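Ticket 58 – Bracket cell: screws left standing proud
Cell: Takagi, simulated twin
Status: Open, waiting on Pralex

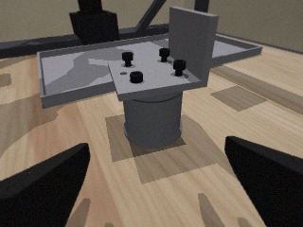
Logged by: cell support, Darkeo
Opened in December, last edited 16:12

Fault as reported: "Screws not going in." One of the four is down, its head close to the plate. The other three are still up on their shanks, heads in the air. The job ticket says all four seated before the bracket moves to the tray, so the line won't release the part and the arm stands there with its fingers open.

First check, cylinder position. Matches the cell file. Bracket is resting on top, upright plate on the right as per the drawing. No change.

Second check, the step list. Found two copies of it, both called "final". The Tuluvine loader takes whichever was saved last, which was the older one with a newer date on it. Deleted the older one, after making a copy, which I have not called "final".

Reloaded and ran 12 cycles. Same fault on every one, so at least it is consistent.

Third check, hole positions. There are dark marks on the plate beside some of the screws and I wanted those to be holes in the wrong place, as that would have let me go home. Compared the plate model with the drawing anyway: hole centres agree to the last decimal. Marks left alone for now.

Fourth check, seating depth. The cell file holds one depth value per screw. Front left has a value. The other three are blank, and the loader reads blank as "leave it where it is". It has done exactly as it was told – I can't fault its manners.

Workaround: copy the front left value into the three blanks by hand after each load. Tedious, and lost at every restart.

Asked Pralex whether the export drops repeated values. Reply so far is an automatic one thanking us for our interest in conveyor belts.

Next: rerun with the blanks filled, gripper speed unchanged. Please don't tidy the file folder until this is closed.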